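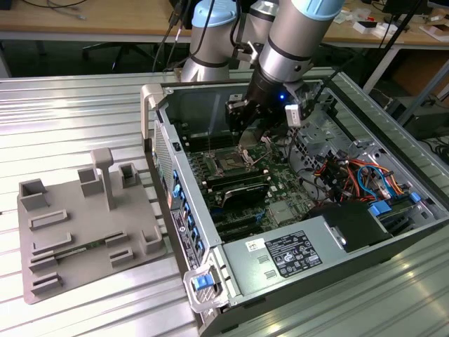
The Office of Weights and Petitions in Brenmont received its mail at seven in the morning, and by eight the mail was sorted. Petitions concerning grain went to the second floor. Petitions concerning water went to Areeba Abbasi, Deputy Examiner, whose desk faced the stairwell and whose window could not be opened between October and May.

Petition 1137 was a single sheet, folded twice. It had been sent by the residents of Dusta, a village on the upper road, and it asked that the Office confirm the location of their river.

The Deputy Examiner read the sheet and consulted the register. The river at Dusta was entered under the name Plelow, with a length of 332 miles and a bridge in fair condition. She wrote a reply quoting the register in full and placed it in the tray for signature.

A second sheet arrived nine days later. The residents thanked the Office for its letter. They stated that they had read it aloud at the bridge, that the bridge was indeed in fair condition, and that there was no river under it. They enclosed a quantity of dry sand in an envelope, which the mail room had recorded as a gift and valued at nothing.

Under the rules of the Office, a river could be closed only by a surveyor. The last surveyor, a man named Soomro, had retired to the coast and left his boots in the supply closet. The Deputy Examiner applied for permission to travel in his place. The application was returned to her because it lacked a surveyor's signature. She applied again, enclosing the first refusal, and was granted a seat on the early bus.

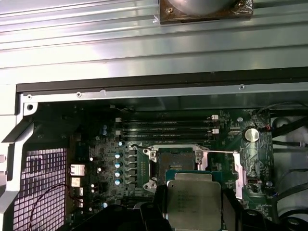
Under what authority may a river be removed from the register?

A river is removed under Rule 18, upon the sworn statement of an examiner who has stood in the bed and found it dry from bank to bank.

She had copied the rule onto a card, and she held the card in her glove the whole way up the valley. At Dusta the residents were waiting in their church clothes. They walked her down to the bridge and stood back to let her pass.

The bed was wide and pale. She stepped down into it in her office shoes and began to walk across. Halfway over she stopped, as the rule required, and listened. An old woman on the bank called out to ask what she heard.

"I am not permitted to say until it is written," the Deputy Examiner replied.

She remained there until the light began to go. The residents brought her a chair, and later a lamp. When she climbed back up to the road, the hem of her coat was dark and heavy, and she wrung it out over the wall before she took her pen from the case.

The statement was entered the following week as item 1187. It recorded the Plelow as present, and late. The bridge was left in fair condition.

Filed under: Short Fiction, Rivers and Roads

Comments (3)

marshwick: I read this twice. The envelope valued at nothing made me laugh, and then the coat got me.

Odile P.: Is there more about the Office? I would like to know what goes on up on the grain floor.

tenpenny_reader: "Present, and late" describes my whole family. Lovely story.

Search stories by title or author Go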